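Jornham Reuse Store - Gallery: The Mixed Bin

Most of what comes into the store is easy to place. Books go to the back wall, dishes to the long shelf, tools to the cabinet by the side door. The mixed bin is for everything else. It has been part of the store since we opened on Coste Street in November, and it gets more questions than any other part of the website, so it now has a page of its own.

The bin is a big gray metal one with sloping sides, and it sits on a wooden table. The floor of it is well scratched. Things go in loose and in no order. Please don't stack them or try to match them up - that gets done at the sorting shelf.

What ends up in it is mostly small. Soft things and hard things go in together. Some of it is easy to name and some of it isn't, like the curved piece of glossy black plastic near the front, or the flat charcoal square in the middle. There is a lot of blue this time, with a navy item shaped like a slipper over by the wall and a rounded one with a rough surface on the other side.

Anything with a label gets checked against the Bernia list first. That list has 2,639 entries at the moment, and 202 of them were added this spring. Items with no label go by size and material. If they still can't be placed they are held for 13 days and then offered to the Nomach branch, which has more shelf room than we do.

We can't take glass, batteries or anything with a sharp edge in the mixed bin. Bring those to the counter.
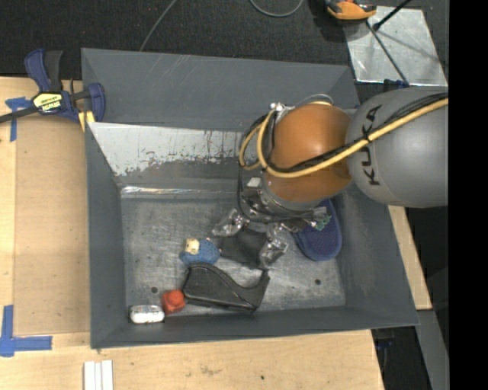 Larger items should be left on the floor next to the table, with the lids and loose parts taped on.

Page updated Sun 27 June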